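Notebook, pen task, Grunda bench
July, started 8:40 a.m.

Coffee first, then homing. The hand came up fine on the second try (the first time I had the glove software open already and the two of them fought over the port, same as always). Whoever reads this next: start the hand server, wait for the fingers to finish their little wave, THEN open the glove software. I'm going to print that and tape it to the monitor.

Goal for today is to get the pen set up to a size where retraining is worth the electricity. We ended last session at 771 kept demonstrations across all the pen variants, and the trouble isn't the total, it's what's in there. Almost all of them are nice clean grasps from a nice clean start. The policy has seen me succeed so many times that it has no idea what to do when a pen rolls. So today is messy starts, lots of them, plus recoveries.

Plan I wrote on the whiteboard:

Pen lying on the table, holder behind it, put the pen in the holder. 60 of those, any angle.
Same thing with a deliberate fumble, 18 of those. Touch it, lose it, go get it again.
If there's time left, taking one pen out of the bunch without dragging its neighbors along.

9:15. First dozen done. My thumb mapping is off again, the robot thumb closes before mine feels closed, so I keep pinching early and shooting the pen toward me like a watermelon seed. I redid the glove calibration (the long one, with the fist and the flat hand and the silly OK sign) and it's much better. I'm throwing away the early ones, they taught it nothing but my bad calibration. Well, I'm moving them to the reject folder, I never really delete anything.

9:50. The clear holder is a pain, and I love it. It's a pain because the depth camera looks straight through it and draws a sort of ghost with pens floating inside. I love it because if we can handle this one we can handle any cup in the building. Ayala (our old policy, the one everybody still compares against) used to drive its fingertips right into the wall of the holder, I think it simply had no idea there was a wall. For Trorkenix we're feeding in the color images alongside the depth, and I want lots of examples where the hand comes in near the rim so the edge matters.

That also means keeping the pens in the holder leaning every which way. I'd gotten into the habit of tidying them between takes without noticing! Replayed a stretch of last session and the bundle looks practically combed. So new rule for me: shake the holder before every take, leave it how it lands, no straightening.

10:30. Speed. Okay, this one I want to talk through, and it's why I pulled a still from the side camera. When I'm warmed up I move fast, and at the fast part of the motion the hand smears badly in the images. I used to think of those as spoiled. Now I'm not so sure — at run time the robot is going to move too, and it'll get the same smeary pictures of its own fingers, and if every training image is crisp we're asking it to cope with something it never met. Then again, if the fingertips are a smudge exactly when contact starts, the labels line up with nothing.

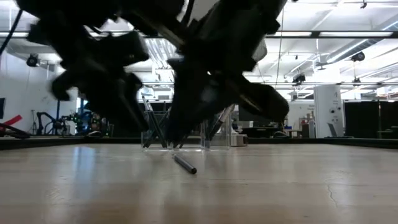 Side view, hand over the pen holder, one gray pen down on the table. Look at the blur on those fingers.

What I notice in that still is how well the table objects hold up. The loose pen is sharp enough that you can see the light running along the barrel, and it's only the hand that's gone soft. So the object half of the information is all there. The part I'm less happy about is the fingertips dipping in around the holder and covering up some of the pens. From this view, at this moment, you couldn't say how far in they are. The wrist camera should fill that gap, if the two streams are really in step, and that's a big if (see below).

Also, the shine! The tabletop picks up the ceiling lights in long pale streaks, and I'm a bit worried the encoder is going to get fond of them. Matte mat? I don't want to put one down halfway through a set, so for this round the table stays bare and I'll do a small batch on a mat afterward and see if the grasp rate cares. My bet is that it cares more than we'd like.

And the background. There's so much in it, the cables, the cameras up on the ceiling, the laptop, the other arm setup behind the table on the left. I used to want a curtain back there. I've come around to leaving it busy, provided it's busy in different ways. If the laptop sits in the same spot for every single demo, somebody's going to move it one day and the success rate will drop and we'll all spend an afternoon blaming the gripper gains. So please, everyone, leave your stuff around and move it now and then. You're doing augmentation for free.

11:20. Checked sync. Tapped the table hard with a knuckle of the hand and compared the jump in the joint currents with the jump in the video. The wrist stream is 2 frames behind the side stream. Not awful, but for the fast demos that's a whole lot of finger travel. I shifted the timestamps in the export script and wrote the offset into the session header so we don't shift it twice (which I did in the spring, and it cost me a weekend). The raw files are untouched.

Lunch.

1:10 p.m. Back, recalibrated the glove since I'd taken it off. Took a few throwaway takes to get my hand in. I've noticed that my first takes after any break are stiff and slow, and then I loosen up, and after an hour I get sloppy in a way that looks good but isn't — the hand swoops in beautifully and then pecks at the pen. I'm tagging each take by how long I've had the glove on, in case it explains something later. It costs one extra field.

1:45. Fumbles. These are much harder to do on purpose than by accident! If I plan the drop, my hand is already on its way to the place where the pen will land, so the recovery looks psychic. What works better is to grip the pen too close to the end, so that it really might tip out, and then just deal with whatever happens. Sometimes it doesn't fall at all and I get an ordinary success with an ugly grip. I'm keeping those too, under a separate tag, "ugly." The naming scheme for Brultton (the shared data store) wants lowercase and no spaces, which suits me.

One thing to decide as a group: what do we do when the pen rolls off the near edge? I've been ending the take there and marking it "out." But there's good motion right before, the chase and the miss, and cutting it off seems wasteful. Maybe we keep the chase and mask the last bit. I left them all whole so we can argue about it.

2:40. Messed around with approach angle. When the pen points away from the holder, my instinct is to pick it up and flip it with the wrist in the air, and the arm hates that, it gets near its joint limit and slows to a crawl. The alternative is to nudge the pen around on the table first and then pick it up. That's what I'd do with thick gloves on, and the robot is basically wearing thick gloves forever. I did a run of nudge-first takes and they feel so much calmer. The catch is that we now have two strategies for one start position, and if the policy averages them it'll half nudge and half grab. The action chunks should keep it committed to one. I'd like to see that before I believe it.

3:25. All 60 plain ones are in. The fumbles are at 18 as well, if you accept the ugly ones, and I've decided I do. Didn't get to the pull-one-out task except for a couple of tries that I'm not even logging. The fingers are just wide for that. I think you have to come down with two fingertips and keep the others tucked right up, and the tucked posture doesn't come through the glove well because my own ring finger won't tuck without the pinky coming along. There's a software clutch that freezes chosen fingers, I should dig that out again.

3:50. Upload to Brultton running. Spot-checked a handful by replaying the joint commands with no pen on the table, just to see the motion, and they track. One take has a hiccup where the glove dropped out and the index finger snapped straight, so I've flagged it. Anybody training tonight should filter on flag = 0.

To do next time:
Find the finger clutch setting
Small batch on the matte mat, same starts
Ask whether we can lower the exposure on the side camera without the whole picture going dark, it's plenty bright in here
More pens! Ours are mostly dark, and the gray one has had more than its share of the work. Fat markers, a pencil, something with a clip
Different holder, please something opaque, for comparison
Tape for the cable by my foot

4:05. Hand parked, glove on the charger. The charger light is orange and the manual says that's fine.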